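**Student Manipulation Club Opens Registration for Household Sorting Challenge**

5 April 2024. The Plunska student robotics club has opened registration for its Household Sorting Challenge, a spring contest in which teams collect handling data with hand-held grippers and train a sorting policy on it. Registration closes at the end of April. Up to 19 teams will be accepted.

Each team works with two hand-held units. Both jaws carry blue textured pads on a pivoted linkage, and the operator opens and closes them directly. Teams record in ordinary rooms, using drink containers, cups and other packaging that can be found in a kitchen or a recycling bag.
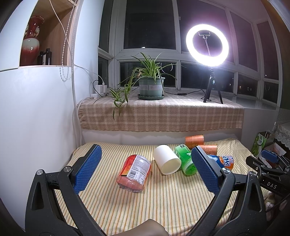
*Hand-held grippers over bottles and paper cups on a striped cover, Household Sorting Challenge.*

The club's starter set, named Drarnovden, contains 1,787 recorded demonstrations. Entrants may use all or part of it. They must also contribute 90 demonstrations of their own, recorded in at least two rooms and under more than one type of lighting. Soft surfaces are allowed and score the same as tables.

"A cylinder on a wrinkled sheet does not stay where the model expects it," said Ainhoa Goicoechea, technical lead for the challenge. "We left flat tables in the rules, but the first-year teams have mostly chosen bedding and sofas. Translucent plastic is the other difficulty. Pads tend to close too early on it."
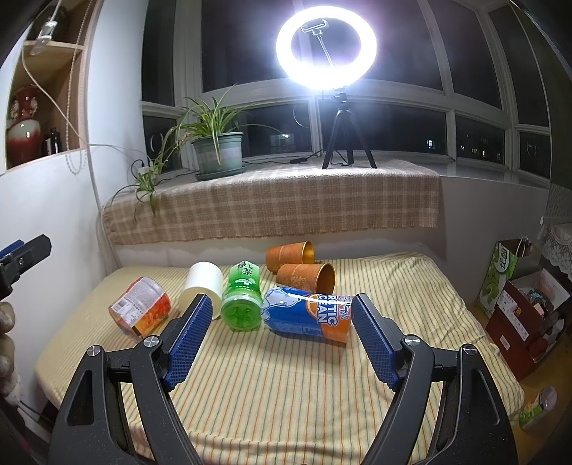
Objects in a set may touch or partly hide one another. Crushed containers are excluded this year, as are glass and anything holding liquid. Labels may stay on, in any language, and teams need not transcribe them.

In the final, each policy has 120 seconds to sort one unseen set into two groups. A dropped object may be picked up again without penalty if it remains on the work surface. Ties are decided by the lower number of regrasps.

Replacement pads and pivot screws are supplied by Dradum. The Võ workshop will lend gripper pairs to teams that do not own them. Loan requests should be made on the registration form.

**Contact:** Ainhoa Goicoechea, Household Sorting Challenge, Plunska student robotics club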